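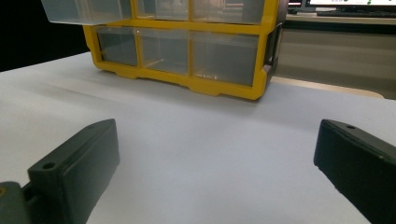
The yellow drawers on the white table, before I got going on the sorting.

November 1, 2024

Okay, so I finally made a start on the craft room! I've been saying I'd do it since July, when we moved to Terkley, and every weekend something else came up (the gutters, the dentist, that awful business with the shed door). But this morning I made a big coffee, cleared off the white table and put the little drawer organizer on it where I couldn't ignore it anymore.

I do love that thing. It's such a cheerful yellow, and the drawers are clear, so in theory I can see what's in them without pulling every single one out. In theory! In the old place I had buttons in with fuse wire and picture hooks in with beads, and I'd end up tipping the lot onto a tray just to find one snap. Never again, I hope.

The plan was small stuff only. I gave the bottom row to sewing things, and the wide one on the right got the buttons, as I have far too many buttons. I counted the good shell ones for once, because I want to sell them on Fudine, and there are 776. Seven hundred and seventy-six! I bought most of them in one jar at the Dumside flea market and paid five dollars, which I still feel smug about. The narrow drawer on the left is for needles and the thimble that doesn't fit me but was too pretty to leave behind. Snaps and hooks went in the middle.

Then I got stuck on the labels. I wanted to write on the fronts, but I like being able to see through them, so I cut some tiny strips of masking tape and stuck them low down. They look a bit wonky. I might redo them with the label maker if I ever find the box it's in (it is not in the box marked "label maker," I checked).

Had soup for lunch, standing up, and then lost an hour to a bag of old zippers. Three of them work. I kept the lot anyway, don't ask.

Still to do: the ribbon, the glue sticks, and the big Sampaio tin, which weighs a ton and rattles, and I've got no memory of filling it. I'm leaving that for tomorrow. My back hurts and there's fluff all over my sweater, but I went in there again after dinner just to open and close the drawers a few times. They do stick a little on the way in. Must look for some candle wax.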